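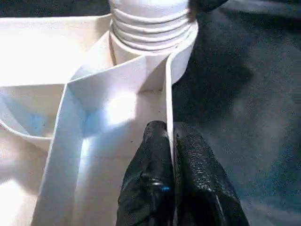 Wrist camera view, both fingers on the thin wall. Threaded neck at the top.

Quick one tonight, I have a train at six and I promised myself I'd get this written up before the year goes. December 2019 already, no idea how.

So, thin walls. Been on about them since June. The Sollgate method (our name for it, after the road the lab is on, nothing clever) is meant to pick a grasp from the wrist view alone. No model of the part, no depth. Just the picture, a guess at where the nearest graspable edge is, close the fingers, look again, adjust.

Fine on blocks and cups. Awful on white plastic. White part, strong light, half of it washes out and the edge finder goes off and falls in love with a shadow. Which is why I keep using this sort of part, a moulded white thing with fins inside and a round neck with ridges on it. Bright flat bits, bluish dips, one fin running straight up the middle. If it can find that fin it can find most things.

Numbers, since two of you asked:

2,603 attempts in the full set
1,292 of those on thin walls
800 kept back for testing, never trained on
152 failures in the held-back lot

Last time I had nearly double the failures on the same test parts, so I'm pleased. Not thrilled. Pleased.

What changed. Mostly one thing – we stopped asking for the middle of the object and started asking for the gap on either side of it. The network now gives two patches, one for each finger, and the wall is whatever's left in between. Sounds like the same thing said backwards. Isn't, at least not to the network. With the old way a bright floor next to a bright wall was just one big bright blob and it would aim anywhere in it. Two patches forces it to care about the line.

Second change is smaller. The "look again" step happens later, when the fingertips are already in view next to the wall. Black against white, so they're dead easy to find, and you get a decent idea of how far off you are left to right. I'd been doing that check far too high up, for months. Daft.

Still bad: angled partitions. Anything that comes down diagonally into a corner, the two patches end up at different heights and one finger lands on top of the wall. Most of the 152 are that. The rest are a mix, some glare, some just plain odd ones I havn't sorted through yet.

Also the crinkly black covering on the fingers. Someone at Bekitz wrote in asking whether it's the covering doing the work and the method is just along for the ride. Fair question! I don't know. Need to run the same test parts with bare tips, same lights, same order. Not done. Will do it in the new year, probably on the Bañez rig as ours is booked solid.

Civau write-up is half drafted. The plots are ugly, the related work section is one sentence and a swear word. If you want the test list before then, leave a comment and I'll send it, it's only a text file.

Right – packing. Haven't even found my charger. More in Janurary, bare fingertips first and then the angled ones.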